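About Clokthorpe Language School

Clokthorpe Language School has offered evening and weekend classes to adults in Perkedberg since it was founded by Carleen Rewi, a former court interpreter. The school began with a single Spanish course held above a bakery on Lodhi Street. It now teaches nine languages at beginner, intermediate and advanced levels, and enrolled 1648 students in the past school year.

Our classes are small and are led by teachers with at least five years of classroom experience. New students meet with a member of the teaching staff before they enroll, so that they may be placed at the right level. Students who wish to change levels may do so during the first two weeks of any term at no charge.
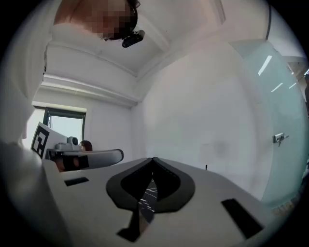
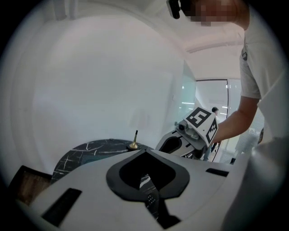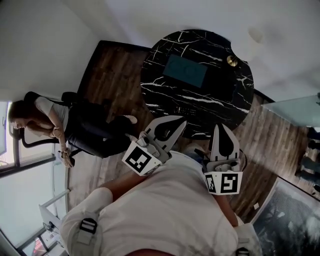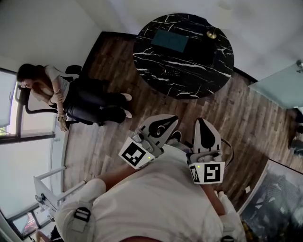 The round table is visible in the second, third and fourth photos.

The school is directed by Daniyal Chaudhry, who joined the staff as a teacher of Urdu and was appointed to his present post in May. Ms. Rewi continues to serve as an adviser and teaches the advanced Spanish seminar each spring.

The Firnetti Library, named for an early supporter of the school, holds 2263 books, recordings and magazines. Current students may borrow up to four items at a time. Former students are welcome to read on site during office hours.

Each year the school awards 85 partial scholarships to residents of Perkedberg who could not otherwise attend. Applications are reviewed twice a year, and all applicants receive a written reply. The school also provides translation of letters and family records for a modest fee.

Registration for the fall term closes on Monday, September 21, 2026. Forms may be requested from the front office or completed in person. Payment is due at the first class meeting.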